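Organizing a two-door binder cabinet

Applies to: low and mid-height office storage cabinets with hinged doors and a single interior shelf. The procedure was written for the Ostham office move and has been used since for the Dirko and Skasorel project records. It covers clearing the cabinet, checking the doors and shelf, placing the binders, and keeping the index current.

What you need

A damp cloth and a dry cloth
A screwdriver that fits the hinge screws
A tape measure
Label stock and a marker
The current index sheet

Before you start

Pick a cabinet that stands on level floor. Carpet tiles compress under load, and a cabinet that has sat in one spot for a few years will often lean toward its front edge. Open both doors fully. If a door drifts shut or swings farther by itself, level the cabinet before doing anything else.

Leave enough clearance for both doors to open without touching a chair, a desk leg or a cable.

Step 1. Empty the cabinet

Take out every binder, including those that look as if they are already in the right place. Set them on top of the cabinet if the top is clear and deep enough, otherwise on a desk. Keep the binders from the shelf apart from those in the lower compartment until the index has been checked.

Step 2. Check the hinges and shelf

Concealed hinges have two adjustment screws. The one nearer the door moves it sideways. The one farther back moves it in and out. Turn either screw a quarter turn at a time, close the door, and look at the gap. Tighten the mounting plate last.

Press down on the shelf at each front corner. It should not rock. If it does, lift it out and look at the pins. Replace a bent pin with one of the same diameter - do not pack the hole with paper.

Wipe the shelf and the floor of the lower compartment with the damp cloth, then the dry one. Let the surfaces air for 8 minutes with the doors open. Vinyl covers stick to damp veneer and pull the finish when they are lifted later.

Step 3. Sort by use

Divide the binders into two groups: those opened at least once a month and those kept for reference. In the Ostham set, the monthly group goes on the shelf and the reference group goes below. Use a different cover color for each group if you have the stock. Two blues are workable if one is clearly darker than the other.
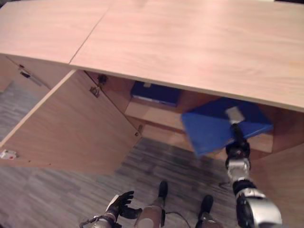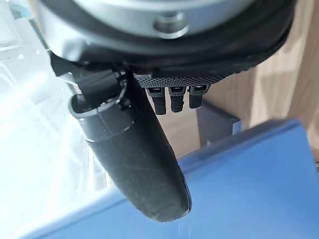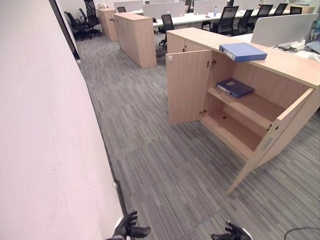
Dark navy binder on the shelf, doors open. 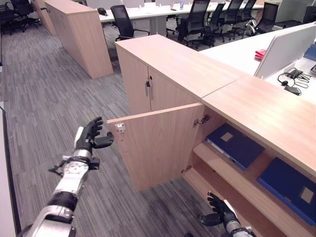 Step 4. Place the binders

A binder can stand or lie flat. Standing is better for a full row. Flat is better when there are only a few, as a single ring binder standing by itself will fall over and bend its rings. Do not stack more than four flat. The weight on the bottom one pushes the ring mechanism out of line and the pages start to catch.

Turn every spine toward the door opening. Keep the front of each binder behind the front edge of the shelf by at least the width of a finger, so that the door can close without pushing on it. Close each door slowly the first time. If it meets resistance, open it and move the binder back.

Step 5. Label and index

Write the file number on the label, then copy it to the index sheet in the same order. The number has two parts: the cabinet and the position. Our Dirko records begin at 321 and the Skasorel records at 1366. The gap is deliberate, and the unused numbers stay unused.

Put one copy of the index inside the door, at eye level for someone crouching, and one in the shared folder. Tape the corners only. Full-width tape leaves residue on veneer.

Step 6. Lock and test

Turn the lock with the doors open and watch the catch move. It should travel its full length without scraping. Then close both doors and lock them. Pull each handle once. If a door gives, the strike is out of position and needs to come forward slightly.

Maintenance

Check the index against the contents every August. Retighten the hinge screws at the same time. A door that has dropped enough to brush the carpet usually needs the upper hinge reset.

Common problems

Door will not stay closed: check the catch first, then the side-to-side screw.

Shelf sags in the middle: move the heavier binders to the lower compartment and turn the shelf over.

Labels peel: the cover was dusty. Wipe it with a dry cloth and use a new label.

Binder missing from its position: look on top of the cabinet before changing the index.

Revision 2. Lumbantobing Office Services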